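Capítulo 4
El trabajo que queda en las manos

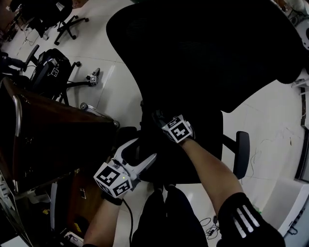

Cuando una empresa habla de automatizar, casi siempre empieza por la máquina: cuánto cuesta, cuánto espacio ocupa, cuántas piezas mueve en una hora. En este capítulo vamos a empezar por otro lado, por la persona que hacía la tarea antes y que, en la mayoría de los casos, sigue en el mismo edificio después.

Tomemos el caso de Pernurau, un taller de montaje y reparación de sillas de oficina con 84 empleados. La dirección decidió en mayo introducir brazos robóticos en la línea de revisión. Una silla parece un objeto sencillo, pero para quien debe automatizar su montaje presenta muchas dificultades. El respaldo se inclina, el asiento gira, las ruedas se mueven cuando uno empuja. Un operario con experiencia sujeta el borde del asiento con una mano y trabaja por debajo con la otra, sin pensar en ello. El robot no dispone de esta costumbre y alguien tiene que enseñársela.

La jefa de producción, Ginette Jacquet, calculó que harían falta 900 demostraciones de cada operación. Las demostraciones las hicieron los mismos montadores, con pinzas manuales y marcadores que registran la posición de la mano. De esta manera, personas que nunca habían participado en un proyecto técnico pasaron a ser la fuente de sus datos. El cambio fue recibido con curiosidad por unos y con desconfianza por otros.

Ihor Chornovol llevaba 19 años en el taller. En las entrevistas explicó que lo más cansado no era la pinza, sino tener que hacer despacio y siempre igual un gesto que él variaba según la silla. «Yo escucho el tornillo», dijo, «y esto no lo graba nadie». Su compañera Khrystyna Zakharchenko opinaba de otro modo: le gustaba que por primera vez alguien le preguntara por qué colocaba los dedos en un lugar y no en otro.

De este caso salen varias preguntas que vamos a tratar en las secciones siguientes. La primera es de quién es el conocimiento que se registra. El contrato de los montadores hablaba de horas y de piezas, y no decía nada sobre los movimientos de sus manos. La segunda se refiere al salario: ¿una hora de demostración vale lo mismo que una hora de montaje? En Pernurau se pagó igual durante los primeros 2 meses, y después se acordó un complemento. La tercera pregunta es más difícil de medir y tiene que ver con el orgullo del oficio.

Conviene distinguir desde ahora entre tarea y puesto. Una tarea es una acción limitada, por ejemplo fijar el asiento a su columna. Un puesto reúne muchas tareas, y también relaciones, horarios y responsabilidades que no figuran en ninguna lista. Las máquinas sustituyen tareas. Que desaparezca o no el puesto depende de decisiones que toman las personas - y estas decisiones se pueden discutir.

En la sección 4.1 estudiamos cómo se describe una tarea manual antes de automatizarla. La sección 4.2 compara el acuerdo de Pernurau con el de Staser, donde la negociación comenzó cuando los robots ya estaban instalados. La 4.3 trata de la formación y la salud en el trabajo.

Antes de continuar, se recomienda al lector escribir en media página una tarea manual que conozca bien, con todos los pasos que recuerde. Volveremos a este texto al final de la sección 4.1.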